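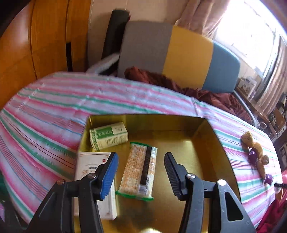

**How many demos do you need before a hand-guided pick and place task works?**

For one task in one room, 200 clean ones is a decent start - add more when you change the room or the objects.

---

**wusau_tip**

ok so thats the answer in the sticky and I want to argue with it. Did 359 demos with the handheld gripper, small packaged stuff out of a tray. Policy still closes too early. Every time. Same gripper on the arm, same fingers. What am I missing

**Grultetti**

How fast are you moving? Most people whip the thing around by hand and the arm can't keep up. Slow down on the last bit before the grasp.

**wusau_tip**

fast I guess. I did 100 of them in one evening, wanted to be done

**rostent440**

Disagree with Grultetti. Slow demos give you a slow robot that hovers forever. Go normal speed and check your latency instead. If the gripper width is logged late vs the video, you get exactly this - early or late close. Fix the clock first.

**Grultetti**

Didn't say crawl. Said slow down at the end. And he's got shiny wrappers in there probably, depth of anything clear is a mess

**wusau_tip**

clear plastic on one of them yeah. Boxes fail too tho

**H. Kereama**

Tipene you also never pause before closing. I've watched you. Open, swoop, grab, all one motion. Try teleop for 20 or so and compare, you'll feel where the arm wants to stop.

**rostent440**

teleop is worse for this imo. No feel in the fingers, people squash boxes. Stay handheld

**H. Kereama**

Squashed two boxes, learned more than from the other 200. Mix them.

**wusau_tip**

ok checked the logs. width is behind the video by a few frames. ugh. Re-syncing tonite and retraining on the same set, no new demos

**Goodwin**

Toss the ones where you fumbled and regrasped too. Or keep them in a seperate folder, I use mine for recovery.

**wusau_tip**

will do. training is going now, should have somthing to post by 9 am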